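About Us

Hi, I'm Lovisa Wallin, and I run Sedance, a small mending and alterations shop in Uvthorpe. If you've got jeans with a blown-out knee, a coat your kid will grow into next year, or a zipper that quit on you in a parking lot, you're in the right place!

I didn't plan on any of this. I worked in the billing office at a furniture company called Hellström for years, and I was the person with the sewing kit in her desk drawer. Buttons before meetings, hems at lunch, one memorable split seam right before a retirement party. After a while people started leaving bags on my chair with notes pinned to them, and I liked the bags a lot better than the billing. So one December I gave notice, bought a used industrial machine from a tailor who was closing up in Mitham, and set it up in my dining room. My family ate in the kitchen for 2 years. They were very nice about it.

The shop on the corner came later. It used to sell aquariums (you can still see where the big tanks stood, the floor is a different color there) and it has the best north light in town, which matters more than you'd think when you're trying to match thread to an old black coat. Black is never just black. I keep more blacks than any other color and I still run out of the right one.

Most of what comes through the door is denim. I love it. It's tough, it takes a patch well, and people get attached to their jeans in a way they don't with, say, a blouse. I'll darn, patch from behind, patch from the front if you want it to show, take in a waist, let one out if there's anything to let out, and hem with the original edge kept on if you ask me to. Please do ask! Once I've cut it I can't put it back.
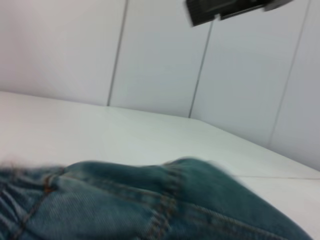 Washed blue denim with orange-brown topstitching.

I'm picky about thread, as you may have guessed. Jeans topstitching comes in every shade from pale gold to something close to brick, and a repair in the wrong one will bug you every time you sit down. I buy the heavy stuff on big cones and wind it off as I need it. If I don't have your shade I'll call you before I go ahead with the next closest.

We also do coats, curtains, school uniforms, choir robes, and the occasional tent. Wedding dresses I'll hem and take in, but I don't build them from scratch – there's a lot of beading in this world and I don't have the patience for it. Leather I send out. Stuffed animals are welcome, and they go to the front of the line, because somebody at home isn't sleeping.

I teach, too. Beginner mending runs in the evening, over 3 sessions, and we keep it to a small group so everyone gets time at a machine. First session is hand sewing only: buttons, a hem, a small hole in a sock. Then patches. For the last one you bring something of your own that you've been putting off, and we fix it together. You don't need any experience and you don't need to own a machine. Bring your reading glasses if you use them, and please wash whatever you're bringing.

A few practical things. There's a $20 minimum, which covers most simple hems. I write up every job on a paper ticket, you get the stub, and I'll tell you the price before I start. If a fix is going to cost more than the thing is worth to you, I'll say so and you can take it home, no charge for looking. Plain hems are usually ready within a week. Anything tricky takes longer, and right before prom it all takes longer – sorry in advance.

Things that haven't been picked up get a phone call, and then another phone call. After that they move to the back rack. There's a very good green raincoat back there right now, so if that's yours, please come get it.

Parking is behind the building. The bell on the door sticks, so just holler when you come in and I'll be right out.

– Lovisa

Page last updated April 21, 2025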